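Refill Room at Drinuston - Frequently Asked Questions

Last updated: January

What is the Refill Room?
It is a small shop where you bring your own containers and buy only the contents. We sell dish soap, laundry liquid, shampoo, vinegar and cooking oil by weight. The entrance is on the Stunley side of the building, next to the bicycle stand.

Do I need to become a member?
No. Members pay $31 for a year and get a lower price on oil and laundry liquid. Other prices are the same for everyone.

Which containers can I bring?
Almost any container with a lid that closes well. Plastic, glass and metal are all fine. For cooking oil we ask for a container that was used only for food before. Please do not bring anything that held paint, bleach or motor oil, even if it was washed many times.

Must the container be dry?
For soap, a few drops of water make no problem. For oil and shampoo it must be fully dry inside. Please leave it open and upside down overnight. We have no dryer in the shop.
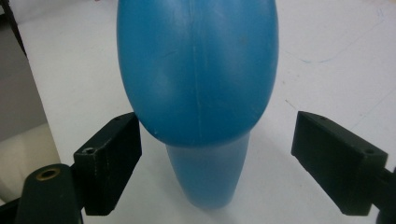 Hui-mei Tu wrote to us that her shampoo became thin and smelled strange after two weeks, and she asked if the product was old. We checked with her, and there was still water in the container when she filled it. She now keeps two containers and changes between them - one is drying while the other is in use.

How do I pay for the right weight?
Put your empty container on the scale first and write the number on the tape. Fill it, then bring it to the counter. We take away the first number. The smallest amount we sell is 400 grams, except for vinegar, which has no minimum.

Can I mix a new soap with the old one?
If it is the same soap, yes. If it is a different one, please finish the old one first. The Jiken laundry liquid gets lumps when it meets other brands.

Do you lend containers?
Yes, we have nearly 40 glass jars for lending. The deposit is $2 for each jar and you get it back at the counter.

Who can I ask about allergies?
Please ask for Wian Nkuna, mornings until 11. The ingredient lists are also in the folder beside the scale.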